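Galli cell, gripper side: setup and upkeep gallery

Pictures and notes from the Galli cell at Plorisia, put up October 1, 2018. Mostly for whoever takes over the cutlery job in December. Written between shifts so excuse the gaps. The Birkomeo manual covers the arm well enough, the gripper chapter is thin, hence this page. Model views first as the real cell follows the model, so get the model right before touching anything with a spanner.

Before you open the file

Load cell file 204, the older ones have the wrong finger length. Save under your own name. Do not save over mine, please, it has happend.

Finger pads. Light grey inner face, black outer. In the model they are one part each, on the bench the pad comes off with two screws. Swap both pads together, never one. New pads in the Rorov drawer, bag 373.

Zero. Close fingers with nothing between them, read the gap, type it in. Then open, close, read again. If the two readings don't match, look for crumbs of old glue under the pad before blaming the drive.

Cable. Leave slack at the wrist. A tight cable pulls the hand round on the last joint and you will spend a morning looking for a fault in the wrong place. Ask me how I know.

Grease. Small dab on the finger slides, wipe off what squeezes out. None on the pads. None near the cutlery either, obviously.

Fork pick, wrist view

Marble top, plain green behind it. Check the tines against the right finger at this point, before any lift command goes in.
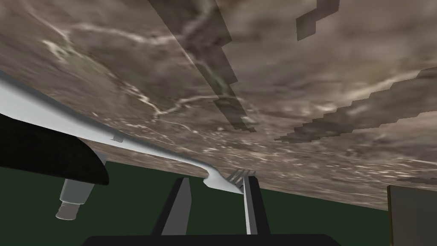

Closing force next. Start at 12 on the Rorov panel and go down from there, 11 is usually enough for the thin forks. Too high and the fork twists as the pads meet. Too low, it drops at the first turn. Write the number on the card by the door.

Shadows on the marble come out blocky at the low render setting. Leave it low, the high one is painfully slow on the Galli computer and makes no difference to the finger positions.

After any finger change: zero again, run the pick at slow speed, one hand on the stop button. Then the full run. Log it in the Birkomeo book, pad bag number and force setting, initials.

More to add when the spoon fingers arrive. Spare pad screws are in the lid of the tool box, not the tray, I moved them becuase the tray leaks.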